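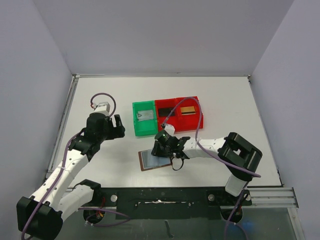

White tabletop between pale lavender-gray walls.

Flokar Surface Color Notes

A small set of hand-entered records on how light paint colors look next to white furniture in ordinary rooms. Maintained by Trilok Bansal. Last full update: 01/03/2022.

What's in it

1,313 rows in one CSV file, colors.csv. Each row is one wall color viewed in one room. Of these, 472 rows also have a second reading made under lamp light after dark. The rest are daylight only.

Columns

room_id: short code for the room
town: Veltthorpe or Lostirar
wall_name: the name on the paint can, as printed
wall_hex: closest hex value, matched by eye against a printed chart
surface: what the wall was compared with (table, shelf, door, trim)
light: day or lamp
notes: free text, up to 30 words

How it was collected

Readings were made by eye with the printed chart held flat against the wall. No color meter was used. Rooms in Veltthorpe were done first, and the Lostirar rooms were added later with the same chart. Lavender, gray and off-white walls make up most of the file. There are very few dark colors.

Known problems

Room codes starting with W come from an older list called Wei and use a different chart with 20 fewer swatches. Filter them out if you need matching hex values. Some paint names are spelled two ways. Blank cells in the light column mean day.

Changes

March: merged the Wei rows, fixed the date format, removed duplicate room codes.

License

Free to use and share with credit. Send corrections as a pull request with the room_id in the title.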